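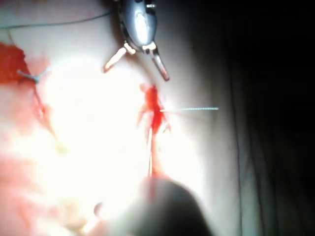

Needle driver upkeep on the Clukel bench: what the maintenance plan got right and what it didn't
Keerthana Achari
Final report, instrument care project, 18 Jul 2024

The Sarpong lab runs one two-arm surgical robot for suturing practice and tissue studies. My project covered the instruments only, meaning the jaws, the wrist cables and the coupling plate at the back. I was asked to follow the Vostton maintenance plan for one term and report whether it keeps the cell in working order. My short answer is that some of it does.

The plan wants each instrument swapped after 30 sessions. I could not find out where that number came from. The log had 324 entries when I started, and very few of them say how long a session lasted or how much suture was tied. A driver that opened and closed its jaws for ten minutes gets the same mark as one that worked all afternoon. I would not trust a wear figure built on that.

Cleaning was easier to judge. Blood and fluid get into the pivot where the jaws meet the housing. The plan calls for a flush and a wipe. I added a soft brush, with the jaws held wide open, and the rinse water came out dirty after a flush that was supposed to be finished. I repeated this on three instruments with the same result.

Glare is a separate problem. With the light at its default level, moist pale tissue can wash out to white, and a jaw tip next to it is hard to inspect on screen. Moseo, the logging software, still accepts a "tips checked" entry made from the camera view. I don't think it should. Tips need to be checked off the robot, under a magnifier.

Cable tension stayed within limits all term. That may say more about light use than about good care. The supplier's sheet promises 3000 jaw cycles, and we have no counter to test the claim.

Left to do in August: fit a cycle counter, rewrite the cleaning step, and turn the light down before anyone signs off an instrument.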